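Wukthorpe > Talks and Handouts > Dry Roasting Soybeans at Home

Last updated: 27/10/2022

By the Clalliso kitchen program

SPEAKER NOTES

Slide 1. Welcome
Thank people for coming. Say where the restrooms are. The talk covers roasting dry soybeans in a pan, from cupboard to jar. Mention that the Ostrowski room has to be clear by closing time, so questions go at the end.

Slide 2. What we are working with
Plain dry soybeans, the pale kind. Pass the bowl to the front row. Tonight's batch is 593 grams, weighed at home. Tell them a smaller batch is fine and is easier to stir the first time.

Slide 3. Sorting
Pour the beans onto a tray and look for split ones, shriveled ones and bits of grit. Do this under a good light. Rinse, drain, and spread on a towel until the skins feel dry. Do not skip the drying -- wet beans steam and the skins come off in the pan.

Slide 4. The pan
Wide and shallow is best. A deep pot works but the beans at the bottom get dark before the rest catch up. No oil. If someone asks about nonstick, say I use steel for this and leave it there.

Slide 5. Heat
Start on medium-low. Six minutes with slow stirring, then turn it down a step and keep going. Listen for the first cracks. After that, stir without stopping. Color should be an even tan. Taste one after it has cooled -- a hot bean always seems softer than it is.

On an induction cooktop the pan base has to be magnetic. Bring the fridge magnet and show the test.

Slide 6. Cooling and keeping
Tip the beans onto a cold tray right away. Leave them alone until fully cool, then jar them. The Tedier jars are on the side table if people want to see the lid. They should keep until the middle of December if the lid is tight. Grind only what you need.

Slide 7. Questions
Likely ones: salt (add after), oven instead of pan (yes, stir it too), soaking first (a different recipe, see the handout).

Leave the last slide up during questions. 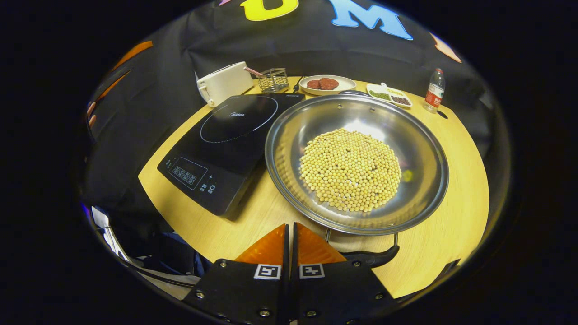

Slide 8. Dry soybeans in the steel pan, next to the induction cooktop.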